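List home | Threads | By month | Search | Join or leave

Grullton Local History List
Re: Coppens Mill rate books and the missing pages
Message 3447

Thanks for this. I have left your message in below and answered after each part, as several people have asked me the same things off list.

> I have been trying to trace a family who rented one of the
> mill cottages at Coppens. They are in the rate book up to
> 1885 and then vanish. The next book I can find in the reading
> room starts a good while later. Is there a volume missing, or
> have I been looking on the wrong shelf?

There is a volume missing from the shelf, but it still exists. When the Plendby parish boundary was moved, the cottages on the east side of the beck went over to Plendby for rating. The Grullton clerk stopped entering them, and the Plendby clerk started a fresh book and put them at the back of it, after the farms. That book is catalogued under Plendby and kept in the strongroom, so you have to ask for it at the desk. Allow half an hour for it to be fetched.

The cottages are not numbered in the Plendby book. They are listed by occupier, starting from the bridge end and going uphill. In the Grullton book they go downhill. I spent a whole afternoon thinking every tenant had moved before I noticed this. If you write out the last Grullton list and turn it upside down, most of the names match.

> The other thing is that some surnames are spelt two or three
> ways on the same page. Should I be treating these as separate
> people? I don't want to build a tree on a mistake.

I would treat them as the same person if the rent and the landlord are the same. The clerk wrote down what he heard, and there was a change of clerk halfway through the book. The second man was much freer with double letters. The rent is the thing to follow. It hardly changed for any of the cottages over the years covered, and two families at the same rent next door to each other is unusual except in the row of 5 by the dye house, which were all built alike.

Be careful with the entries marked "void". I used to think this meant the house was empty. It can also mean that the rate was excused, and the family may well have been living there all the time. The burial register at Plendby has people from "void" cottages in it.

> Lastly, is the typed index any good? I was told not to rely
> on it.

It is good as far as it goes. The index has over 80 pages, and it was typed from the Grullton books only, so nobody who appears for the first time at Plendby is in it. It also leaves out lodgers and anyone entered in the margin. Use it to find the page and then read the whole page. The letters I and J are run together, and Mc names are at the end of M.

There is also the Javow estate map, which is the only one I know that shows the cottages with their gardens. It is in the flat drawers, third from the top. The plots have small figures on them in red ink which refer to a schedule, and the schedule has not been found. I have compared the red figures with both rate books and can't make them agree with either. If anyone has seen a schedule with the Javow papers, or a copy of one, please write to the list.

On copying, the Plendby book can be photographed but not put on the copier, as the spine has gone. Bring a pencil. Pens have to be left in the locker. The lamp on the end table is better than the one by the window, and from November on you will want it by three in the afternoon.

I have transcribed the cottages from the Plendby book as far as the second clerk's handwriting. It is a plain list with rent, occupier and landlord, and question marks where I could not read a name. I will post it to the list in two parts when I have checked it against the originals once more, probably in February. If you need one family before then, send me the surname and any spellings you have and I will look.

One correction to my own message of last month. I said the dye house was pulled down before the boundary was moved. It is in the first pages of the Plendby book with a tenant and a rent, so it was still standing then. I had taken the date from the chapel booklet and should have checked it.

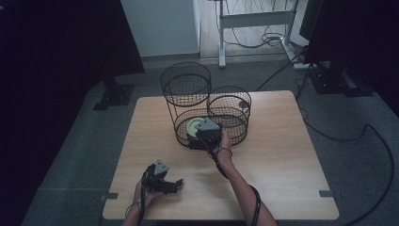
Related messages

- Plendby burial register: what the abbreviations mean
- Javow estate map, red figures
- Reading room winter hours
- Coppens Mill wages book, does it survive?
- Re: Grullton chapel booklet, errors and additions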